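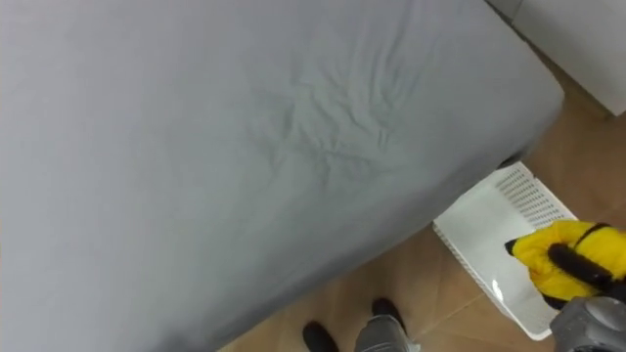

Man-lok Sin has strong views on fitted sheets, and after twenty minutes with him I shared maybe half of them.

Sin manages bed linen for Bedodach, which rents furnished apartments in Zellamcombe. He has 140 beds to keep made. In March the company switched all of them to a sheet called the Cropper, made by Tratden, and he speaks of it the way other men speak of a truck.

"It stays on," he said. "You put the corners on and you walk away. I don't have people going back in to fix a bed anymore."

I asked about the wrinkles. Every fitted sheet I have owned looks fine at the corners and terrible in the middle, and the gray one in the bedroom he sent me to look at was no different. The corner was smooth and the side was neat. Then there was a crumpled star near the center, with creases going off in every direction.

"That's a hand," Sin said. "Somebody leaned there, or pulled from the wrong side. You smooth it out with your forearm. Two seconds."

Two seconds times 140 beds is a little under five minutes, which he pointed out before I could. But he also told me that the sheet needs no smoothing, and I read that line back to him from the company's own leaflet.

"Okay, the leaflet," he said. "I didn't write the leaflet."

Shewit Kumsa makes the beds, or a good share of them, and she was less interested in defending anyone. She has done this work for 12 years. "It's a sheet," she said. "It's better than the last one. The last one came off the mattress if you looked at it."

Her complaint is with the color. Guests were said to prefer gray because it looks calm. Kumsa would like to know which guests. "On white you see a stain, you change it. On gray I have to get down and look from the side, with the lamp on. Who is that calm for?"

She puts on the far corner first, then the one diagonal to it, then the other two. Sin teaches the two head corners first. They disagreed about this in front of me for longer than I had planned, and neither could say why their way gave fewer creases. I tried both at home on an ordinary cotton sheet and got a lump each time.

Does the Cropper last? Tratden promises six years. Bedodach has had it for less than one. When I put that to Sin he shrugged and said to call him when the six years were up. Kumsa said the elastic would go first, it always does, and went to find a pillowcase.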